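3.2 Fairing compound and surface preparation

The hulls considered in this section were planked in western red cedar strip over laminated frames and sheathed inside and out with glass cloth set in epoxy. Fairing was carried out on the bare sheathing once the resin had cured hard enough to sand without clogging the paper. Of the five hulls in the wider study, only the Utholm and the Rewi were faired entirely by hand, and the discussion here is limited to those two.

Both builders used a low-density filler mixed from unthickened epoxy and phenolic microballoons, with a small addition of colloidal silica to limit sagging on the topsides. The Utholm mix was kept drier than the Rewi mix. It held its shape well under the batten but dragged when spread thinly, and the yard's notes record torn patches along the turn of the bilge that had to be filled a second time. The wetter Rewi mix spread easily and left fewer voids. It also slumped on the flared sections forward, where the builder eventually went back to a stiffer batch.

Neither yard measured the filler by weight. Both worked by eye and described the right consistency in terms of how the compound stood on the mixing board. This makes direct comparison difficult, and we have not tried to assign a density to either mix. Core samples would have settled the matter, but the owners were understandably reluctant to have finished hulls drilled.

Application followed the same order on both boats. The compound was laid on with a notched trowel, with the ridges running diagonally to the planking, and allowed to cure. The ridges were then cut back with a long flexible board until they showed an even colour, and the grooves were filled in a second pass with a flat blade. The advantage claimed for this method is that sanding effort goes into narrow ridges and the board is less inclined to follow existing hollows. Our inspection supports the claim for the long, easy curves amidships. It is less convincing near the stem, where the curvature changes too quickly for a long board to bridge it -- both builders had switched to shorter boards by that point in any case.

Amine blush was a recurring problem at the Zunberg shed, where the Rewi was built. The building is unheated and stands close to the water, and overnight humidity was high for much of the work. The builder washed the surface with clean water and an abrasive pad before each new coat. Peel ply was used over the sheathing on the lower hull only. The parts covered by peel ply needed noticeably less washing and sanding, and the builder said he would use it throughout on another boat.

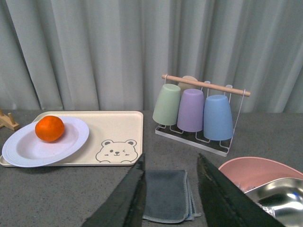 Figure 2

Checking for fairness was done by hand and by raking light. At the Utholm yard the lights were set low at the stern in the evening, after dark, so that hollows could be read as shadows along the topsides and marked with pencil. A guide coat of thinned grey primer was tried on one side and then adopted on the other. The Zunberg builder relied more on a cedar batten sprung along the hull and on the palm of the hand, and used a guide coat only for the last round of sanding.

The two finished hulls are difficult to separate by eye at normal viewing distance. Under raking light the Utholm shows a slight flat in the topsides near the after bulkhead, on the port side, which lies over a frame and probably reflects the planking beneath it. The Rewi shows some print-through of the cloth weave below the sheer. This was not visible at launching, according to the owner, and appeared during the first summer, when the hull was painted dark green. Dark paint raises surface temperature in direct sun, and further shrinkage of the resin after painting is a reasonable explanation, though we have no temperature records for the period.

The Prendbridge hull, described in the next section, was faired with a commercial two-part compound applied by spray. Its builder had power boards and a heated shop, so labour figures from that project should not be set against those given here without allowance for the difference in equipment. What can be compared is the thickness of filler remaining after final sanding, which was estimated on all three boats from the exposed edge at the through-hull openings.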